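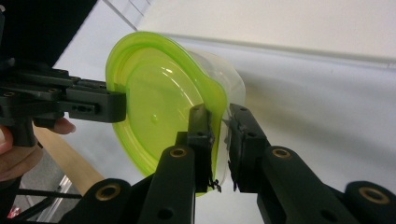 Clivwood Packed Lunch Diary: data card

Summary

The Clivwood Packed Lunch Diary is a set of 155 diary entries kept by households in and near Clivwood. Each entry covers one packed lunch: what went into it, when it was packed, how it was carried, and what came home uneaten. The entries were written on paper forms and typed up afterwards. The data are shared as plain text tables so that they can be opened in any spreadsheet program.

Maintainer: Suha Nseir
Form design: Benedek Szalai
Typing and checking: Hiba Geagea, Abdelghani Kamel
Current version: the January release

What is in the folder

lunches.csv
One row per lunch. This is the main table.

items.csv
One row per food item. Join it to lunches.csv on lunch_id.

containers.csv
One row per container, with its type, its lid and whether it was washed by hand or in a machine.

notes.txt
Free comments from the diary forms, with lunch_id at the start of each line. Spelling has been left as written.

Columns in lunches.csv

lunch_id: a number with no meaning beyond this set.
household: a letter code. Codes were shuffled before release.
eater: adult or child. Exact ages were not asked for.
packed_at: time of day on the 24-hour clock, to the nearest quarter of an hour. Lunches packed the night before have the evening time and a 1 in the night_before column.
night_before: 1 or 0.
place_eaten: school, work, outdoors, travelling or other.
kept_cool: fridge, ice pack, none or unknown.
left_over: a score from 0 (all eaten) to 4 (nothing eaten). The person who unpacked the bag gave the score.
cost_guess: the household's own guess, in pence. Blank in many rows.

Columns in items.csv

lunch_id: as above.
item: the words used on the form, put into lower case.
group: one of bread, fruit, vegetable, dairy, meat or fish, sweet, drink, leftovers, other.
home_made: 1, 0 or blank.
returned: all, part or none.

"Leftovers" means food cooked for an earlier meal. A cold pasta salad made from last night's pasta is leftovers; one made specially is "other". The forms were not always clear on this and the typists had to choose. Where they disagreed, Hiba's choice was kept and the row is marked with a 1 in the unsure column.

How the entries were collected

Forms were handed out at the Lenport Road library and at the Mirnov Hall breakfast club. Each household was asked to fill in a form for 5 lunches, in any order and with gaps if needed. Some did fewer and a small number did more. Extra forms were kept.

The form fits on one side of A4. An earlier version asked for weights, but people found it a nuisance at half past seven in the morning and the question was dropped. Anything written in the weight box on old forms has been moved to notes.txt.

Known problems

Sweets and crisps are probably under-reported. Two households said so in their comments.

Drinks were recorded unevenly. Tap water in a refilled bottle appears on some forms and is missing from others, so a lunch with no drink row should not be read as a lunch with no drink.

The left_over score depends on who unpacked the bag. Apple cores and crusts were treated differently from house to house.

In containers.csv, the lid column has the values clip, screw, push-on, none and mixed. "Mixed" was added late, for boxes used with a lid from another set. Older rows may say push-on where mixed would have been right.

Nearly all the entries are from term time. The set says little about holidays.

Suitable uses

Teaching people to join tables, practice in cleaning short text, small studies of food waste at home, and planning talks with parents or staff. Amber Kettle has used items.csv with an evening class in Rizk House, and her worksheet can be had by asking.

Please do not use the set to judge whether anyone's diet is healthy. There are no weights or portion sizes, and one meal a day is not enough to go on.

Privacy

Names, schools and workplaces were removed from the comments before typing. Allergies were removed too, except where the comment was general ("no nuts at school"). Households can ask for their rows to be taken out, and the next release will leave them out.

Changes in this release

Added the unsure column to items.csv.
Fixed 4 rows where packed_at had been typed in 12-hour time.
"Satsuma", "clementine" and "easy peeler" are no longer merged.
Removed an empty column at the end of containers.csv.

Corrections

Send corrections to Suha with the lunch_id and the column name. The paper forms are still held, so most things can be checked.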